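Tokthorpe open day – quick notes before I forget

Got to Tokthorpe just after they opened the gates, 2 Jan 2025, already stinking hot. Parked in the paddock, no signs, followed a ute. Entry was six bucks, cash only, so back to the car for coins.

The old nurses' quarters are the reason to go. Closed for years, now being turned into short-stay rooms for country families with someone in hospital. Glenys Tamihana took our group through, knows every door in the place. The verandah is original, the lino isn't. Kitchen still has the bell board. Water tank out the back holds 1363 gallons according to the plate, and she reckons it's never run dry.

Upstairs is further along than I expected. Walls done, beds going in, wiring signed off in September. Corridor floor still creaks somthing shocking.

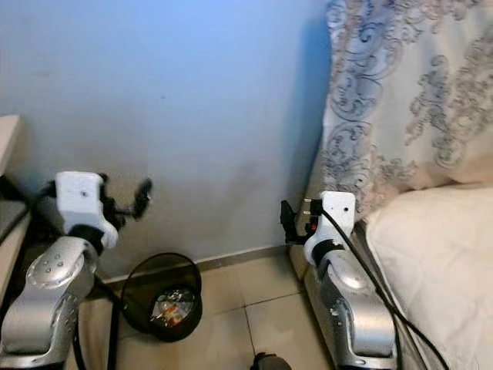 One of the upstairs rooms, pale blue-grey walls.

Colour was argued over apparently – Itziar Aranda wanted cream, lost. I like the blue. Cooler on a day like that.

Then down to the laundry block, which I'd skip. Dark, one copper, long talk about drains. Sausage sizzle after, ran out of onions early. Good lamingtons but. Second-hand book table had 35 westerns and not much else, bought two anyway.

Toilets are round the side of the hall, past the tank. Take a hat, theres no shade in the queue.

Comments

Chathurika Paul: My aunt trained there! Is the bell board still labelled?

Mehrangiz Taheri: Went in the arvo, no lamingtons left. Agree re the laundry.

Anselmo Sepúlveda: I liked the drains talk.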